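# La portera que aprendió a esperar

Cuando Caroline Sang llega al campo de Clisby, casi siempre es la primera, y casi siempre lleva los guantes puestos desde el aparcamiento. Dice que es una manía de cuando era niña y entrenaba en un descampado con viento, y que si se los pone dentro del vestuario le parece que ya va tarde. Tiene una voz tranquila, de esas que obligan a acercarse un poco, y cuesta imaginarla gritando a su defensa desde el área pequeña. Luego empieza el partido y vaya si grita.

Lleva 14 temporadas en el fútbol sala y las dos últimas las ha pasado en el Dimel, un club modesto que vive de las cuotas, de la rifa de invierno y de un bar que sirve los mejores bocadillos de tortilla de la liga (esto lo defiendo donde haga falta). Llegó para ser suplente. Se lo dijeron así, con toda la franqueza del mundo, en una mesa del fondo de ese mismo bar, y ella contestó que muy bien, que dónde firmaba. Venía de una lesión de hombro bastante fea y de un año entero viendo los partidos desde la grada con una libreta en las rodillas.

La libreta merece un párrafo aparte. La conserva todavía, forrada con un plástico que ya amarillea, y en ella apuntaba hacia dónde miraban las delanteras antes de tirar, con qué pie frenaban, quién pedía el balón levantando la mano y quién lo pedía solo con los ojos. «Al principio lo hacía para no aburrirme», cuenta. «Después me di cuenta de que estaba entrenando más que nunca, solo que sentada».
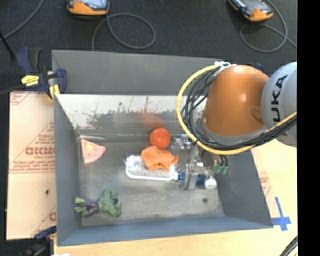

Aquella temporada de banquillo duró menos de lo previsto. La titular se marchó en noviembre a otra ciudad por trabajo, sin dramas y con una cena de despedida que aún se recuerda, y Caroline se encontró bajo los palos en un desplazamiento a Akanda, donde el pabellón es pequeño y el público se sienta tan cerca que se oye hasta lo que opina de tus zapatillas. Perdieron. Encajó 3 goles, uno de ellos por debajo de las piernas, y en el autobús de vuelta no abrió la boca hasta que la entrenadora, Oliwia Jakubowski, se sentó a su lado con una bolsa de mandarinas.

Oliwia es una mujer menuda, de pelo muy corto, que habla con las manos y que antes de entrenar fue lateral de las que no dejan pasar ni el aire. Aquella noche no le habló del partido. Le fue pasando gajos y le contó, con todo detalle, cómo hacía su abuela la sopa de remolacha. «Yo esperaba la charla», recuerda Caroline, riéndose, «y cuando quise darme cuenta habíamos llegado a casa y yo tenía hambre en vez de pena».

Le pregunto a Oliwia si aquello fue una estrategia y se encoge de hombros. Me dice que no tiene tantas estrategias como la gente cree, que a una portera que acaba de fallar ya le están hablando por dentro, y que meter otra voz ahí solo sirve para hacer ruido. Lo que sí cambió fueron los entrenamientos. Durante semanas hicieron un ejercicio que las jugadoras llaman «la faka», por el nombre de la calle donde está la pista cubierta, la de Faka, que el club alquila cuando el campo principal está ocupado. Consiste en que la delantera llega sola, amaga cuantas veces quiera y la portera tiene prohibido ir al suelo antes que el balón. Parece una tontería. A mí me dejaron probarlo una tarde, con una camiseta prestada que me quedaba enorme, y me tiré al primer amago las cuatro veces seguidas.

Caroline no se tira. Espera de pie, con los brazos un poco abiertos y el peso en la punta de los pies, y las delanteras, que son impacientes por oficio, acaban eligiendo mal. En el vestuario tienen una broma sobre eso: dicen que un día va a llegar el autobús de las rivales y ella seguirá esperando a que tiren.

También ha cambiado su manera de hablar en la pista. Antes, me explica, daba instrucciones larguísimas, casi con subordinadas, y cuando terminaba la frase la jugada ya estaba en la otra portería. Ahora usa palabras de una o dos sílabas, pactadas con las defensas al empezar la temporada, y alguna es un nombre de fruta. No quiso decirme cuáles significan qué, y me parece muy bien, que esta revista también la leen en Akanda.
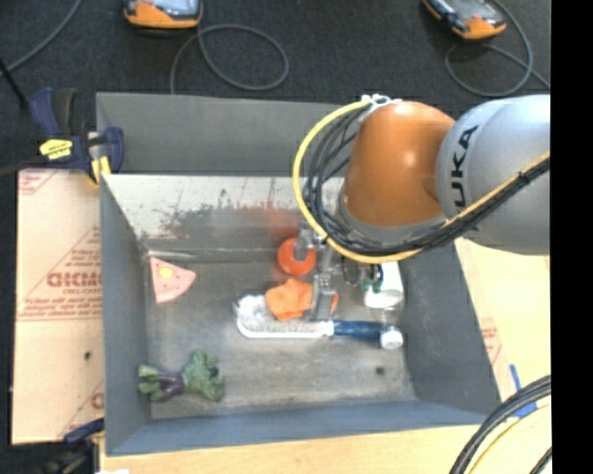
**CLISBY, 30/6/22**

El último entrenamiento del curso empieza tarde porque hay tarta. La ha traído una de las juveniles, que cumple años, y lleva encima un 100 de azúcar bastante torcido en honor a los partidos que Caroline ha jugado con distintos equipos de la categoría. Ella protesta un poco, se pone colorada y termina repartiendo los trozos con los guantes puestos, cosa que a las más jóvenes les parece graciosísima.

El equipo ha acabado la liga en el puesto 2, la mejor clasificación que recuerda el club, y en el bar se habla ya del ascenso como si fuera un pariente que ha avisado de que viene a comer. Oliwia prefiere no entrar en eso. Está apoyada en la valla, con el silbato colgando y un plato de cartón en la mano, y me cuenta que en verano quiere probar a Caroline un poco más adelantada, jugando con los pies, porque tiene mejor pase de lo que ella misma admite. La portera, que lo oye de lejos, levanta una ceja.

De su futuro Caroline habla sin solemnidad. Ha empezado a quedarse un rato después de cada sesión con las porteras pequeñas, tres niñas de alturas muy distintas que la siguen por la banda como si fuera a repartir algo. Les ha regalado una libreta a cada una. La más alta la usa para dibujar caballos, según me confiesa su madre con cierto apuro, pero entre caballo y caballo hay una página con flechas y el dorsal de una delantera rival subrayado dos veces.

¿Y ella, seguirá jugando? Me mira, se quita por fin los guantes, los sacude contra el muslo y dice que ha renovado por un año más, que el hombro va bien y que en septiembre ya veremos. Después pregunta si queda tarta.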